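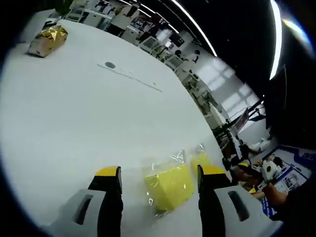 Fikside, the shared workspace on the upper floor of the old Leclerc building, is changing how it buys and stores cleaning supplies after the people who rent desks there complained that the shelf under the sink had turned into a heap of half-used products. Starting in March, sponges will be kept in their wrapping until the moment someone needs one, and the opened ones will live in a single tray by the faucet. The first of the new stock has been out on the big white table near the windows, yellow and still in clear plastic, so that people could look it over before the larger order goes in. The table is where most shared purchases end up before they are put away, and it is also where most of the arguments about them take place.

Aminu Okeke, who manages the space, said the old system was no system. Supplies were bought by whoever noticed they had run out, which meant three kinds of dish soap, a lot of steel wool and, for a while last winter, no sponges at all. Packs were torn open as soon as they arrived and the contents left in a bowl next to the sink, where they picked up crumbs and coffee splashes before anybody had used them.

"You would take a new one and it was already dirty," Okeke said. "People threw them out and opened another pack. We were paying for sponges to sit in a bowl."

The new arrangement is with Sument, a local supplier that already delivers paper towels and trash bags to the building. Fikside will take 200 sponges in the first order, which Okeke expects to last well into the fall. They will go in the tall cabinet in the hallway, on the second shelf, with the paper towels moved up to make room. The key to that cabinet has been missing since the holidays, so for now it will stay unlocked.

Each of the 4 kitchen stations will get one sponge at the beginning of the week and a second on request. Okeke had first wanted to hand them out from his desk, but that idea was dropped after one morning of trying it - he was on the phone, and a line formed.

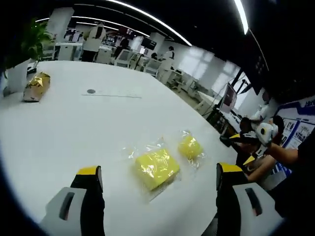

Does a sponge really need to stay in its plastic until it is used?

Most kitchens can do without it, as long as the spares are kept in a closed, dry place away from the sink. At Fikside the wrapping stays on for now because the hallway cabinet is also used for potting soil and paint, and the doors do not shut all the way. Once the cabinet is repaired, the plan is to ask Sument for boxes with less plastic.

The question of plastic came up several times at the last tenants' meeting. A few people wanted to switch to washable cloths, and the design firm Claltusero, which rents the corner desks, has been using them since it moved in. Its staff take the cloths home to wash on a rota. Okeke said he would be glad to see other firms do the same, but the building has no washing machine and he did not want to make it a requirement.

Used sponges will be replaced weekly. They are not to be used on the floor or on the whiteboards, both of which have been a problem. A separate set of gray cloths for wiping desks will hang on the hooks by the copier, and anyone who spills coffee on a keyboard is asked to tell the front desk before trying to clean it up.

Some 33 tenants answered a short survey on the kitchen last month. The leading complaint was the smell from the sink drain, followed by mugs left overnight. Sponges came next. The drain was cleared shortly afterward, and a plumber is due back to look at the trap under the smaller sink, which still leaks a little when both faucets are running.

The cost of the new supplies will come out of the regular kitchen fee, which stays the same through the end of the year. Tenants who pay by the day are covered as well and do not need to bring their own.

The kitchen will be closed for 2 hours on the first morning of the change, from 7 a.m., while the area under the sink is emptied and wiped down. Anything left there without a name on it will be thrown away. Coffee will be available downstairs during that time, and the upstairs refrigerator can still be reached through the side door.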